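3. 연구 방법

3.1 연구 대상과 자료 수집

본 연구는 희귀질환 환자단체가 운영하는 온라인 등록 체계에서 가족 보호자의 참여가 어떻게 유지되는가를 살펴본다. 대상은 네 개의 단체, 즉 Pendero, Hutine, Urquijo, Vostley이다. 네 단체는 모두 환자와 가족이 직접 정보를 입력하는 방식의 등록 체계를 가지고 있으나, 그 운영 방식은 서로 같지 않다. Pendero와 Hutine는 의료기관의 확인을 받은 뒤에 등록을 완료하며, Urquijo와 Vostley는 본인의 진술만으로 우선 등록하고 확인은 나중에 한다.

자료 수집은 두 단계로 이루어졌다. 첫째 단계에서는 네 단체의 회원 가운데 600명에게 설문지를 보냈고, 그중 235명이 응답하였다. 둘째 단계에서는 응답자 중 면담에 동의한 보호자 40명을 대상으로 반구조화 면담을 하였다. 설문지는 2018년 1월 20일에 발송을 시작하였고, 면담은 같은 해 9월에 마쳤다. 면담은 한 사람에 한 번씩 하는 것을 원칙으로 하였으나, 보호자가 돌봄 때문에 중간에 그만두어야 하는 경우에는 다른 날에 이어서 하였다.

설문지의 문항은 모두 97개이다. 문항 수가 많다는 점은 예비조사에서도 지적되었다. 그래서 응답자가 중간에 저장하고 다시 들어올 수 있게 하였고, 한 번에 끝내는 것을 요구하지 않았다. 다만 이 방법은 응답의 앞부분과 뒷부분 사이에 시간 차이를 만들 수 있다. 이 문제는 5절에서 다시 논의한다.

3.2 보호자의 이동과 방문 경험

등록의 유지에 대해서 면담에서 자주 나온 주제는 뜻밖에도 이동의 문제였다. 희귀질환의 진료는 소수의 전문기관에 집중되어 있으며, 많은 가족이 먼 거리를 이동하여 진료를 받는다. 보호자들은 등록 정보를 갱신하는 일을 진료 방문과 묶어서 기억하고 있었다. 즉, 방문이 연기되면 갱신도 같이 연기되는 경향이 있었다. 한 보호자는 "병원에 가는 날이 아니면 그 화면을 열 생각이 나지 않습니다"라고 말하였다.

방문 당일의 경험에는 건물 안의 진료 시간만이 아니라 건물 앞에서 기다리는 시간도 포함된다. 특히 휠체어를 사용하는 환자의 보호자들은 입구까지의 바닥 상태, 햇빛을 피할 수 있는 자리, 차도와의 거리를 구체적으로 이야기하였다. 이러한 진술은 처음의 면담 지침에는 없던 내용이므로, 분석 과정에서 '도착과 대기'라는 범주를 새로 만들어 정리하였다.
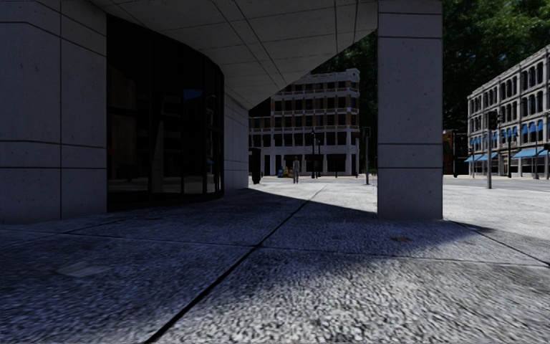

그림 2. 콘크리트 건물의 돌출부 아래로 이어지는 포장 광장(컴퓨터 렌더링).

'도착과 대기' 범주에 속하는 진술은 다시 두 가지로 나누었다. 하나는 신체적 부담에 대한 것이고, 다른 하나는 정보의 부족에 대한 것이다. 뒤의 것에는 어느 입구로 들어가야 하는지 미리 알지 못하였다는 진술, 도착한 다음에야 검사 장소가 바뀐 것을 알았다는 진술 등이 들어간다. Hutine의 회원들은 단체에서 보내는 방문 안내문을 이용한다고 답하였으며, 이 안내문에는 등록 정보를 갱신하는 방법도 함께 적혀 있다. 나머지 세 단체에는 이와 같은 안내문이 없었다.

3.3 분석 절차

면담 내용은 모두 전사한 후에 주제 분석의 방법으로 분석하였다. 먼저 연구자 두 사람이 각각 독립적으로 코드를 부여하였고, 서로 일치하지 않는 부분은 논의를 통하여 조정하였다. 조정이 되지 않는 코드는 남기지 않고 삭제하였다. 이 결정은 자료의 일부를 잃게 하는 단점이 있으나, 범주의 경계를 분명하게 하는 것이 본 연구에서는 더 중요하다고 판단하였다.

설문 자료는 기술통계를 중심으로 정리하였다. 단체별 비교를 할 때에는 주의가 필요하다. Vostley의 응답자는 다른 단체보다 적었으며, 대부분이 소아 환자의 부모였다. 이에 비하여 Urquijo의 응답자 중에는 성인 환자의 배우자가 많았다. 따라서 단체 사이의 차이를 등록 방식의 차이로 바로 해석하는 것은 적절하지 않다. 본 논문에서는 이러한 비교를 참고 자료로만 제시하고, 통계적 검정은 하지 않았다.

3.4 윤리적 고려

희귀질환의 경우 질환명과 거주 지역만으로도 개인이 식별될 가능성이 있다. 그러므로 본 논문에서는 면담 참여자의 질환명을 밝히지 않고, 질환군의 수준에서만 기술한다. 인용문에서도 가족의 구성, 직업, 다니는 병원을 알 수 있는 표현은 삭제하거나 일반적인 말로 바꾸었다. 바꾼 인용문은 참여자에게 다시 보내어 확인을 받았으며, 참여자가 원하지 않는 인용은 사용하지 않았다.

참여자는 언제든지 이유를 말하지 않고 참여를 중단할 수 있었다. 또한 연구 참여 여부가 단체의 회원 자격이나 등록 정보의 이용에 영향을 주지 않는다는 것을 서면으로 설명하였다. 네 단체의 운영진에게는 개별 응답을 제공하지 않았고, 단체별로 집계한 결과만 전달하였다. 녹음 파일은 전사와 대조가 끝난 뒤 폐기하였다.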